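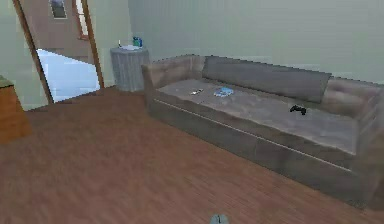
Living room from the Drumton scene pack, running in Prello

Reviews > Software > Robot simulators > Prello with the Drumton pack

Prello is a simulator for home robots. It is made by Parisi and sold as a yearly licence, with the rooms and furniture sold separately as scene packs. Drumton is the first of these and the only one I have used. I have been running the two together since March, mostly to try out fetch tasks before they go anywhere near a real robot, and this review covers both.

Before this I used Flellix, and I will compare the two where it is useful. If you already have Flellix set up and it does what you want, there is probably not enough in Prello to make you move. If you are starting from nothing, read on.

Setting up

The installer took most of a morning. It checks the graphics driver first and will refuse to go on if it finds one it does not like, and the message it gives is only an error number. I had to look the number up on the support pages. Once the driver was sorted, everything else went in without trouble.

The Drumton pack is a separate download of 12 GB. It unpacks into a folder you choose, and you then have to point Prello at the folder by hand in the settings file. There is a button in the menu that is supposed to do this, but on my machine it forgot the path each time I closed the program. Editing the file fixed it for good.

You get 10 floor plans and 513 objects. The plans are flats and small houses with furnished rooms and openings between them. Floors and wall colours can be changed, though only from the list supplied, and I would have liked a few more carpets.

The objects

These are the best part of the pack. They are ordinary things at ordinary sizes, and the weights are sensible. You can tell Prello to scatter them over any flat surface, and it puts things where people leave them. A game controller ends up on the sofa, near the front edge of the seat. A bottle goes on a side table next to a little dish. You can also fix every item in place if you want the same layout each run, which I do for most of my testing.

Thin and see-through things are weaker. Anything flat and pale on a pale seat can be hard to make out at the default picture size, and I had runs where the grasp planner aimed at a fold in the shading. Turning the picture size up helps, at a cost in speed. The fabric on the soft furniture stays fairly blurry whatever you do, and there is some stepping along the edges of cushions. If you are training a detector from scratch you will want to mix in real photographs.

Cloth does not bend. Parisi list soft items as planned for a later version and give no date, so I would not buy it on that promise.

The robot
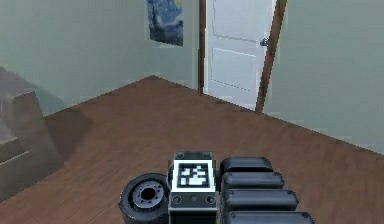
Prello comes with two robot models, and I have spent nearly all my time with the wheeled one. It has a low base, a long arm that slides out, and a simple two-finger gripper. You can swap in your own model if you have the files for it, and I managed that in an afternoon, joint limits included. The supplied model is more detailed than I expected for something you mostly look past. There are screws on the marker plate, the wheel hub has its ring of bolt holes, and the arm sections are drawn as separate parts which get wider as they come towards the base. The square marker is there in full too, so marker tracking can be tested in the same scene as everything else, and I found that handy when checking camera offsets.

Driving is believable. The base slows down when it should and does not slide about on turns. Contact with furniture is handled well at low speed. At full speed I have seen the base push a short way into a cabinet and then jump back, which ruins a run when it happens. Setting the physics step smaller cures it, and I now leave it on the smaller setting all the time.

Grasping is the area where Prello is clearly ahead of Flellix. In Flellix I was forever seeing things stick to the fingers after they opened. In Prello they let go. Small round items can still roll off in an odd way, and tall narrow ones tip a bit too easily for my liking, but you can adjust the friction for each object and save it.

Running long jobs

I ran a batch of 2,000 fetch tasks over a long weekend with the display switched off. It finished without a crash. Memory use went up slowly through the job and did not come back down until I restarted, so I would split anything bigger into parts. The log files are plain text, one line per step, and easy to work with.

Lighting can be varied between runs, from dull to quite harsh. I would keep it away from the top end of the range, where

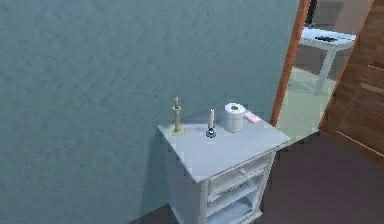

bright floors in a next-door room tend to wash out and the depth readings through the doorway get patchy. In the middle of the range I had no complaints. You can set the limits once per floor plan, and a batch job will pick values between them.

Camera control is good. Each camera can be placed on the robot or anywhere in the room, and colour, depth and object labels are all saved with matching times. The labels were right wherever I checked them, apart from door frames, which are sometimes given the same label as the wall they sit in. I reported that and had a reply the next day saying it was known.

Manual and support

The manual is short and the section on scripting is out of date. Two of the sample scripts did not run until I changed the names of the calls. Support by email has been quick and polite - I have written four times and had a useful answer to three.

Price

The licence is not cheap for one person working alone, and having to buy the rooms on top of it will annoy some people. It annoyed me. Prello on its own gives you a bare floor and a few blocks, so in practice you need Drumton or you need to build your own rooms. Flellix includes its rooms in the price, but there are fewer of them and the objects are much plainer.

What I liked
- Large set of household objects with sensible weights
- Gripper contact that behaves
- Labels and depth saved together
- Steady over long jobs if you split them up

What I did not like
- Scene pack sold separately
- Nothing soft bends
- Old sample scripts
- Folder button in the menu does not remember the path

I have renewed my licence for another year. I would suggest the trial version first, which has one Drumton flat in it and runs for a month, and checking your graphics driver before you start the clock on it.

Related reviews
Flellix: a second look after the spring update
Wheeled bases for small flats compared
Depth cameras for indoor robots
Printed markers and which sizes to use
Two-finger grippers on a budget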